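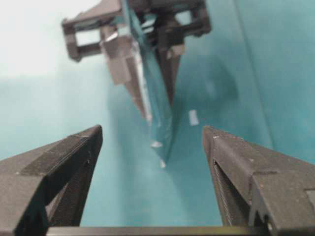 Attachment 1: teal fabric, creased, hanging

Ticket 69, Rokham packing room
Subject: Creases in the teal fabric, and foil pouches that won't stay smooth
Opened by: Bujar Vlachou
Status: open, waiting on supplier

Hi Dalibor! Me again, sorry. You asked me to put everything in one ticket instead of sending you little notes all over the place, so I'm trying to be good.

The fabric first. It's the blue-green one from Hallberg, and I love the color, but wow does it hold a fold. In attachment 1 you can see it twisting a little on the way down and creased where it doubles over on itself. The shiny side makes it look worse, I think (every fold grabs the light). We want these going out flat, and a customer in July already asked if hers was secondhand!

Tried so far:
- Steamer on low, 3 passes. Better, but the fold came back overnight.
- Rolled on a cardboard tube instead of folded. Much better. Only have 4 tubes though.
- Iron through a tea towel. Left a dull patch, don't do this.

Update, 10:40 am
Dalibor wrote back: "Roll everything and forget the iron." Okay, rolling everything. I've asked Clondora for 12 more tubes and they're checking the back shelves.
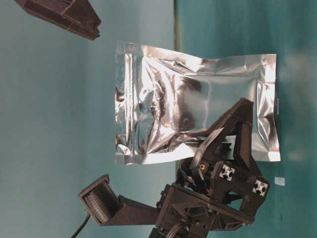
The pouches are my other headache, and I'm starting to think it's the same problem in a different material. These are the silver foil ones from Rusnák that the small pieces go in. Once you pinch one it stays pinched, and the middle of this one is a mess of wrinkles. The crimped strip on the left end looks nice and flat, so I'm not blaming the seal, and there's a tear notch on the other side like we asked for. I just can't get the wrinkles out once they're in.

Update, 2:15 pm
Put a few pouches under the big catalog over lunch. Helped a tiny bit, not enough to brag about. Sticking the label over the worst part hides plenty, but then the label bubbles, ugh.

Still need from you: can we ask Rusnák for a thicker foil sample, and is it okay to hold the fabric orders until the tubes get here? I'd rather ship a day late than do the secondhand conversation again.

Bujar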